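備品評価報告:円形マウスパッド「Renach」および小型有線マウスの継続使用について

ガルブレイス学習支援財団 備品評価室
評価担当:Sorcha Skinner
査読:Alistair Paterson
公開日:2019年10月6日

1. 評価の目的

当財団では、閲覧室および相談窓口の机上備品について、更新の前に現物を一定期間使用し、その結果を公開しております。本稿で取り上げるのは、Skimport社が取り扱う円形マウスパッド「Renach」と、同社が組み合わせ品として案内している淡いピンク色の有線マウスの2点です。

従来、閲覧室では長方形の布製マウスパッドを用いてまいりました。導入から年数が経過し、縁のほつれと表面の毛羽立ちが目立つようになったことから、昨年度末に更新の方針を定めております。候補の選定にあたっては、事務用の無地製品に限定せず、若年層の利用者が長時間使用する席に置くものとして、色調の柔らかい製品も対象に含めることといたしました。本製品は、その過程でFlora Rennie主任より推薦のあったものです。

なお、評価に用いた製品はすべて当財団の備品購入費により通常の販売経路で購入しており、販売元からの無償提供および原稿の事前確認は受けておりません。

2. 評価の方法

評価期間は6か月とし、閲覧室の個人席、相談窓口の職員席、資料整理室の作業机の計3か所に各1組を設置しました。閲覧室の席は不特定の利用者が交替で使用し、ほかの2か所は職員が専有して使用しております。

評価項目は、机上における占有面積、滑走面の操作性、裏面の保持力、汚れの付着と清掃のしやすさ、マウス本体の握りやすさとクリック感、ならびに外観とし、各席の使用者に所定の用紙への記入を依頼しました。点数による集計は行わず、記述内容を評価担当が整理したうえで、査読者の確認を経て本稿にまとめております。

読み取り方式の違いによる影響を確認するため、資料整理室では期間の後半に従来のマウスを接続し、パッドのみを継続して使用いたしました。

3. 製品の概要

3-1 マウスパッド「Renach」

円形の布張りで、裏面にゴム系の滑り止めが施されております。図柄は販売元の案内によれば複数の種類があり、当財団が購入したのは、淡い桃色系の中央部を水色の輪が囲むものです。輪の部分には濃い青の水玉が配されております。購入価格は1枚2,000円でした。

梱包は簡素で、薄い台紙に巻きつけた状態で届きました。開封直後は全体に反りが残り、中央部が机面から浮く状態が見られましたが、裏返して書籍を載せ、一晩置いたところ平らになりました。説明書の類は同梱されておりません。洗濯の可否についても台紙に記載がなく、販売元に照会して回答を得るまでに相応の日数を要した点は、改善を望みたいところです。回答の内容は、手洗いは可、乾燥機の使用は不可とのことでした。

3-2 有線マウス

面を組み合わせたような角張った造形の外殻を持ち、左右のボタンの間に溝が通り、そこに淡い色のホイールが収められております。側面には斜めの細い切れ込みが入っております。外形はやや個性的ですが、色が淡いため、机上に置いたときの印象は穏やかです。購入価格はパッドと同じく1台2,000円でした。

接続後、当財団の標準端末では追加のソフトウェアを導入することなく認識されました。設定用のソフトウェアも配布されているとのことですが、共用端末の管理規程により今回は使用しておりません。したがって、本稿の記述はすべて初期設定のままで使用した場合のものです。

4. 評価結果:マウスパッド

4-1 占有面積と配置

円形のパッドは角がないため、閲覧室の個人席のように奥行きの限られた机では、筆記用具やノートとの取り合いが容易であるとの記述が複数寄せられました。机の端に寄せて置いた場合にも角が腕に当たらず、この点は長方形の従来品より明らかに優れております。

一方、操作可能な範囲は当然ながら円の内側に限られます。ポインタの移動速度を低く設定している職員からは、左右に大きく動かす操作の途中でマウスがパッドの外に出るとの指摘がありました。資料整理室のEvander Rennie職員は、表計算の画面を二つ並べて使用する業務において、この点を不便と記しております。速度設定を一段階上げることで支障は軽減されましたが、広い画面を常用する席には、より大きな製品を選ぶことが適当と考えられます。

4-2 滑走面

布の目は細かく、滑り出しは軽やかです。印刷のある部分とない部分で抵抗の差を感じたとの記述はなく、ポインタの飛びや停止も、評価期間を通じて記録されておりません。従来のマウスに替えた期間についても同様でした。

ただし、使い始めの数日は布の表面にわずかな張りがあり、停止位置が定まりにくいとの意見がありました。使用とともに解消しており、不具合として扱うものではありません。細かな位置合わせを要する図版の切り抜き作業においても、慣れた後は従来品と同等の精度が得られたとの報告を受けております。

4-3 裏面の保持力

閲覧室および相談窓口の机は木目の天板であり、いずれの席でもパッドが操作中に滑ることはありませんでした。資料整理室では、机面に紙粉が積もると保持力が低下する事例が見られましたが、裏面を固く絞った布で拭くことにより回復しております。

パッドをはがした際に、机面に跡や変色は残りませんでした。ただし、ゴム系の素材を塗装面に長期間密着させることについては一般に注意が必要とされており、当財団では月に一度、パッドを持ち上げて机面を清掃する運用としております。

4-4 汚れと清掃

淡色の製品であることから、汚れについては当初より懸念がありました。閲覧室では、手首の触れる手前側が次第にくすみ、とりわけ中央部の淡い色において目立つ結果となりました。水色の輪の部分は比較的目立ちません。

評価の中間時点で、中性洗剤を薄めた水による手洗いを1回実施しました。くすみはおおむね取れ、印刷の色落ちは認められませんでした。乾燥には室内の平置きで丸一日を要したため、共用席で用いる場合には予備を用意しておく必要があります。筆記具のインクによる小さな汚れが1か所残りましたが、使用に支障はありません。

5. 評価結果:有線マウス

5-1 握りやすさ

外殻の角張りから硬い握り心地を予想しておりましたが、稜線は丸められており、長時間の使用で指が痛むとの記述はありませんでした。小型であるため、手の小さい利用者には好評です。相談窓口のMorven Matheson職員は、従来品では指を伸ばして操作していたホイールに自然に指が届くようになったと評価しております。

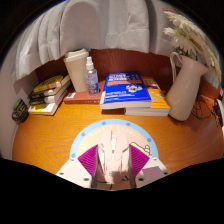 反対に、手の大きい職員からは、手のひらの後部が余り、指先でつまむような持ち方になるとの意見が寄せられました。この持ち方は細かな操作には適しておりますが、終日の使用では親指の付け根に疲労を感じるとのことです。体格による適不適が分かれる製品であり、専有席に導入する場合は、使用者本人による試用を経ることを推奨いたします。

5-2 クリック感と音

左右のボタンは浅く、反応は明瞭です。音については、閲覧室の利用者から一度、隣席のクリック音が気になるとの申し出がありました。従来品と並べて聴き比べたところ、音量に大きな差はないものの、本製品の音はやや高く、静かな室内では耳に届きやすい傾向があります。静粛性を重視する席では、消音を特長とする製品との比較検討が必要です。

ホイールの回転には適度な段階感があり、長い文書の閲覧に支障はありません。評価期間の終盤に、閲覧室の1台で回転がわずかに重くなりましたが、隙間の埃を除去したところ改善しました。

5-3 造形と清掃

側面の切れ込みは外観上の特徴である反面、皮脂や埃が入り込みやすい箇所でもあります。平らな面は拭き取りで容易に清潔を保てますが、切れ込みについては綿棒または柔らかい刷毛を用いる必要があり、閉室後の清掃に要する時間は従来品より長くなりました。共用席における最大の短所は、この清掃の手間であると判断しております。

5-4 ケーブル

ケーブルは細く柔軟で、マウスの動きを妨げません。絡みやすいとの指摘が相談窓口よりあり、同席では机の奥に市販の留め具を取り付けて対応いたしました。無線式を望む声もありましたが、共用席では電池の管理と紛失の防止の観点から、有線式を標準とする従来の方針を維持します。

6. 外観について

外観の評価は個人の好みに左右されるため、採否の判断においては参考にとどめております。寄せられた記述は総じて好意的で、橙がかった茶色の机に淡い桃色と水色が加わることで、席の印象が和らいだとする意見が目立ちました。他方、相談窓口については、来訪者の前に置く備品としてやや幼い印象を与えるのではないかとの意見も1件あり、査読者のPatersonもこれに同意しております。

7. 総合所見

マウスパッド「Renach」は、奥行きの限られた机における取り回し、滑走面の安定、裏面の保持力のいずれにおいても良好であり、当財団の閲覧室用備品として採用に値するものと認めます。淡色ゆえの汚れは避けられませんが、手洗いにより対処が可能です。

有線マウスについては、製品としての完成度に問題は認められないものの、共用席では清掃の手間とクリック音の性質が課題となります。職員の専有席において、本人が希望する場合に限り、選択肢の一つとして認めることが妥当と判断いたしました。

8. 今後の取扱い

閲覧室の個人席については、12月に予定している机上備品の入替えに合わせ、マウスパッドを順次「Renach」に更新します。洗浄時の交換用として予備を併せて購入し、保管は資料整理室が担当します。マウスは当面、従来品を継続使用といたします。

ネムサイド分室については、机の寸法が本館と異なるため、今回の結果をそのまま適用せず、現地での試用を経て別途判断します。

評価に使用した製品は、洗浄のうえ備品評価室に保管しております。実物の確認を希望される近隣施設のご担当者は、事前に評価室までご連絡ください。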